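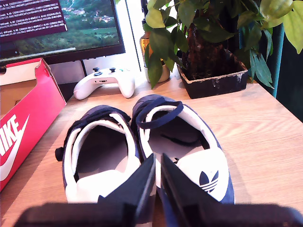 Turnitz Home Storage Asks the Nation to Check Its Shoeboxes

Month-long shoe amnesty runs through May at all 12 stores; wrong-box owners welcome

GRIFFITHS – Turnitz, the home storage retailer, today announced the Great Shoe Sort, a month-long campaign to help customers find out which shoes they own, where those shoes live, and how they came to be living there.

The campaign follows an informal survey of the company's own head office staff, who were asked to go home, open every shoebox in the house and report back. Most did. Of the 100 boxes reported on, a good many held something other than the shoes named on the outside. Several held cables. One held a smaller shoebox.

"We sell shelves and boxes for a living, so this was a humbling week," said Rhydian Price, head of home products at Turnitz. "I had a boot box I'd carried through three apartments. I would have told you with great confidence that it had boots in it. It had Christmas lights and a manual for a blender I no longer own."

Staff also found that shoes spend much of their indoor lives nowhere near a closet. They turn up on stairs, on radiators, under coffee tables and on the desk, next to the game controller and the potted plant, where a pair of navy Adidas sneakers can sit beside an open red Nike box and look quite settled. Turnitz takes no position on mixed-brand households. It would simply like the lids to go back on.

What the Great Shoe Sort offers

Throughout May, customers can bring their shoes, in whatever box they currently occupy, to the sorting table at any Turnitz store. Staff will help match pairs, write a plain label for the end of each box, and suggest a shelf size based on what is really there. The service is free. There is no need to buy anything, although the sorting table has been placed next to the shelves, and the company would not want to pretend that this was an accident.

Single shoes may be left at the store for the rest of the month in case the other one appears. Unclaimed singles will be returned to their owners in June, with sympathy.

Wearable pairs that customers no longer want can be dropped in the donation bin by the door. Please tie the laces together or fasten the straps, and please take out anything you have been keeping in the toes.

The Felto shelf

The campaign coincides with the launch of Felto, a low, open shoe rack with felt-lined shelves, designed for hallways and the space under a desk. The larger model holds up to 16 pairs. The smaller one holds 9, a number chosen after long discussion and one very heated lunch.

Felto has no doors, drawers or lids. Tudur Gwynne, who designed it, says this came from watching how people behave when they get home.

"They take their shoes off and put them on the nearest flat thing," Gwynne said. "We tried for a year to make a cabinet that would change that. Then we gave up and made a flat thing. The felt is there so suede doesn't get scuffed and so you don't hear your teenager come in at two in the morning. Some parents have told me they would like that second feature removed."

The rack goes together without tools. Each shelf lifts out for cleaning, and the felt liners can be brushed or washed cold by hand. It comes in oatmeal, slate and a green that the design team calls Bistulmont, after the street where the first studio stood, and that everyone else calls green.

A few tips for starting at home

Open every box before deciding how many shelves you need. Pair the shoes on the floor, heels toward you, so the worn ones are easy to spot. Let them air for an evening before they go back under a lid. If a box has the wrong brand on it but the right size shoe inside, keep the box and write on it. Shoes cannot read.

Then clear the desk. This can be left until last, and usually is.

Availability

Felto goes on sale in May at all Turnitz stores. The sorting tables will be open from 10 a.m. until closing, with a short break at noon so staff can sort out lunch.

About Turnitz

Turnitz makes and sells shelving, boxes and hooks for ordinary homes. The company is based in Griffiths, in a building with excellent storage and a lost-property cupboard that is next on the list.

Press contact: Turnitz press desk, Griffiths head office. Sample racks are available to reviewers on request. Shoes not included.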